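Filed under: People & Places | Home Life

Print this story | E-mail this story

I meet Aranka Csizmadia at her kitchen table in Guthrie, where she hands me coffee before I've got my coat off. She mends clothes for a living, 40 pieces in a good month, and she talks the whole time she's threading a needle.

"I learned on my aunt's coats," she tells me. "Terrible coats!"
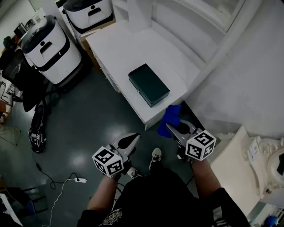

Mending has taken over her life since January — her word was "swallowed." She'll take wool, denim, anything, but color is what gets her going. A bright blue cloth, the kind that hangs in soft folds when you pick it up, will make her drop whatever she's doing. "Blue shows every bad stitch," she says. "I love that."

I asked what people get wrong. "They wait. A small hole is 4 dollars. A big one, well, then we have to talk."

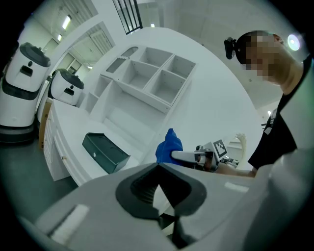
She won't touch zippers on a Friday (too much swearing before the weekend) and she keeps every odd button in jars, some 361 of them at last count. I left with my cuff fixed and a second cuff she'd decided was next.

Contact us | © Volline Weekly | Back to top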